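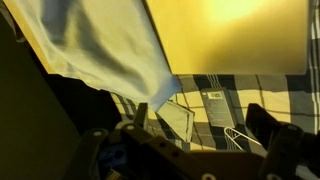
The checked cloth, with the gray thing and the see-through case still on it

From: Nisha Uniyal
To: sketstead-house list
Subject: Re: Re: The checked cloth in the front room

Dae-han Cho wrote:
> Could whoever has been using the checked cloth as a filing system
> please come and file. I put it out in October so we'd have
> somewhere to fold things. I have folded 2 things.
> Also, is the dark gray box a battery pack? If it is, it should go in
> the drawer with the others. If it isn't, I don't want to know.

Dae-han,

I went and looked. The gray box has a white label near one end, in printing so tiny that I gave up before my glasses did. I'm with you on battery pack, but I wouldn't swear to it in front of Mohit, who has opinions about that drawer.

The pale see-through case may be mine. I own one a lot like it that came with the Mandagi sewing kit, last seen the week we moved the bookshelves. If anyone else wants to claim it, speak up by 6 p.m. and I'll give way gracefully, or at least quietly.

As for the cloth, Rajkumari would like it back on the long table, cream squares and black bands and all, and she'd like it ironed. I said I would pass that along - consider it passed. It's badly rumpled and I'm not volunteering.

Proposal: anything unclaimed goes in the Dindasico crate under the stairs, which already holds 20 extension cords and Krešimir's other shoe. The crate gets sorted when we do the closet.

Krešimir, the shoe has been in there since spring.

Nisha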